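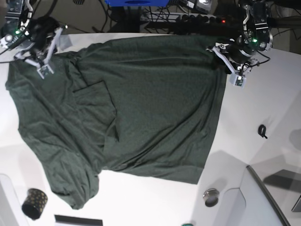
Catalogue Porum, n° 40, page 60

T-shirt à poche Oyewole, vert foncé chiné
Par Ifeanyi Haruna, juillet

Le modèle Oyewole revient dans notre catalogue après une saison d'absence. C'est un t-shirt à manches courtes, d'un vert forêt un peu sourd, avec une poche sur la poitrine. La couleur n'est pas unie : de près on remarque un chiné très fin, qui donne au vert une certaine profondeur. Le contour de la poche est marqué par une couture plus sombre. Le bas est coupé droit.

Je dois prévenir les clients que ce tissu prend facilement des plis. Si vous le laissez en tas sur une table, il faudra le lisser avec la main avant de le plier. Je conseille de commencer par les épaules, puis de tirer doucement vers l'ourlet. Ensuite on rabat les manches et on plie en deux, la poche vers le dessus.

Lavage à 30 degrés, à l'envers. Pas de séchage en machine. Le repassage est possible à fer doux, en évitant la couture de la poche.

Nous avons reçu 300 pièces pour cette série. Les tailles vont du S au XXL. La coupe est assez large, donc si vous hésitez entre deux tailles, prenez la plus petite.

Commentaires

Maud_L : Reçu hier, le vert est très beau. Par contre il sort du paquet bien froissé !

Tino : Est-ce que la poche tient bien au lavage ? J'ai eu un problème avec l'ancien modèle.

I. Haruna : Bonjour Tino, la couture a été renforcée pour cette série. Écrivez-moi si vous avez un souci.

Articles récents
Chemise Brukora à col rond
Pantalon de toile Zoltis
Chaussettes Porum, lot de deux paires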